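Ticket: Washer stopping mid-cycle, hose at the back dripping
Opened by: Macarena Huenchumán
Site: Prevgate, ground floor laundry area
Status: Closed

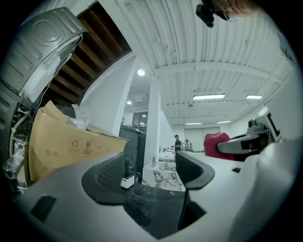

Hello all, me again, sorry! The Skivholm washer has started stopping halfway through the long wash. It fills, it turns for a bit, then it just sits there with the drum full and the light blinking four times, a pause, four more. If I switch it off at the wall and on again it'll drain, but then I've got a load of soapy towels and I have to start over. I've done this twice today and I'm rather fed up with towels.

The other thing, which may or may not be the same thing, is a small puddle behind it. I mopped it up at lunchtime and there was a new one by four o'clock. I can't see where it's coming from without moving the machine and I'm not moving it on my own.

Could someone tell me what to try first?

Reply from Hattar support

Hi Macarena, thanks for the detail, that helps. Four blinks on that model means it isn't draining in the time it expects. Please could you clean the filter (bottom right, behind the little flap, put a tray under it first) and check the drain hose isn't kinked or pushed too far down the standpipe. It should go in no further than 15 cm. Let us know what you find and whether the puddle comes back.

Update from Macarena

Right, filter done. I got two hair grips, a button and something that used to be a tissue. Quite pleased with myself, so I put a short wash on and it went all the way through! Then I tried the long one and it stopped again. Same four blinks.

I haven't managed the hose yet. It's a squeeze back there and there's still a cardboard box to shift, the one with its flaps open and the clear plastic bag coming out of the top. I'd like to get the boxes flattened and off to recycling anyway, they're always in the way when you want to get at anything. Will do it this evening when it's quieter.

Update from Macarena, 7.40 pm

Got someone to help me pull the washer out. The drain hose was shoved miles down the pipe - I measured the wet part against a ruler and it was far past the mark. I've pulled it back up and put a cable tie on so it can't slide down again. There was a kink as well, just where it bends behind the machine, so I've given it a wider loop.

The puddle: I dried everything with kitchen roll, then ran the cold tap to the machine and felt along each hose with a dry hand. It's the cold inlet, where it screws on at the machine end. I tightened it by hand and it slowed down but it's still dripping every so often. I've put a washing-up bowl under it and turned the tap off for the night.

Reply from Hattar support

Good work. Please don't tighten the inlet any harder, the thread is plastic and it's easy to cross it. It'll be the rubber washer inside the nut. We're sending a pack of 8 from Varnuvero, so you'll have spares. Tap off, unscrew, pick the old one out with a small screwdriver, press the new one in flat, then hand-tight and a quarter turn.

Update from Macarena

The pack came this morning, thank you. The old washer had a split in it and had gone quite hard. New one in, tap on, no drip. I left a sheet of kitchen roll underneath while I did the long wash (towels, of course) and it was bone dry at the end. And the wash finished! No blinking.

I've run it again since, with bedding this time, and that was fine too. The machine's back in its place with enough of a gap behind that the hose isn't squashed. The spare washers are in an envelope taped inside the cupboard door, in case anyone else goes looking.

One small question before you close this - how often should I be doing the filter? I'd never touched it before this week.

Reply from Hattar support

Once a month is plenty, or sooner if you've washed anything fluffy. Closing this now, but reply here if the blinking comes back and it'll reopen.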